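Mova software group — minutes, April meeting
Chair: Corentin Lemaire
Start: 2 p.m.

1. Last month's actions
All closed. The log viewer in Kultia now opens wrist and head streams side by side on one clock, and people are already fond of it.

2. Planner
The Munro branch is merged! Both arms now share one collision model, so the old trick of parking the idle arm far out to the side can go. Replanning runs every 100 ms. Corentin wants the armchair kept in the test layout, as tight space on the right is where the old planner gave up.

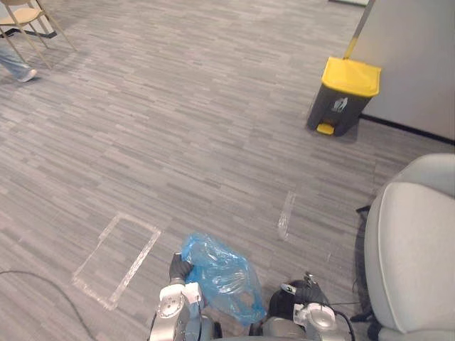 Bag in the left gripper, tape marks on the carpet, bin by the wall.

3. Perception
Thin see-through plastic is still the hard one. The new mask model holds on to the bag's outline much better over striped carpet — a really nice step — but it still drops out on strong highlights. Training set to grow by 118 clips. Bin detection is steady and needs no work for now.
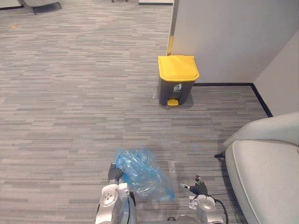

Prirnano asked whether the bin pose should be fixed once at the start of a run or updated all the way through. Agreed to update it until the final approach, then lock it.

4. Grasp control
Wrist view is now an input to the grip controller, and the group was thrilled with how little code it took.

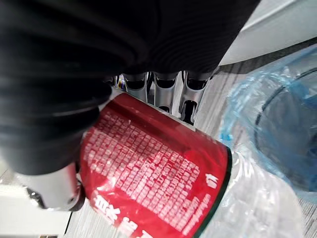 Finger force limits will move out of the code and into the task file, with separate values for cans and for film. Default stays at 8 N until the slip detector is in.

5. Actions
Corentin: write up the pose lock rule.
Prirnano: task file format, draft before next meeting.
All: tag highlight dropouts in Kultia.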